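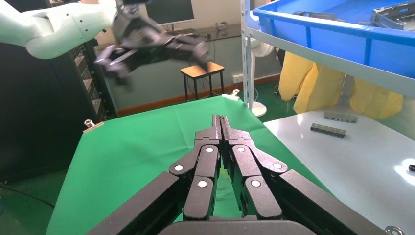
The green cloth, clamped at the left edge.

Beathag Geddes took over the bench at Nidivside in May, with one page of instructions. The cloth was to be green. It was to be clamped on the left and clipped at the far end. Wrinkles were permitted if soft.

The two notched bars belonged on the white surface to the right. Flurska had ordered them at 400 a pair and wanted them kept off fabric. She laid one farther back than the other, as the page required, and wrote the time in the log: 40 minutes past six.

"Who wrote this page?" she asked.

"Lindemann," said Ailsa Gourlay. "Before he went to Pullari."

"It doesn't say what the cloth is for."

"It did. There was a second page."

Beathag checked the drawer. It held spare clips, a tin of oil and a receipt for cloth, green, two lengths. She pressed the fabric flat with the side of her hand and the wrinkles came back in the same places – soft, within tolerance. She recorded this too. Ailsa read the entry, initialled it and turned to a clean sheet, which she headed Page 2.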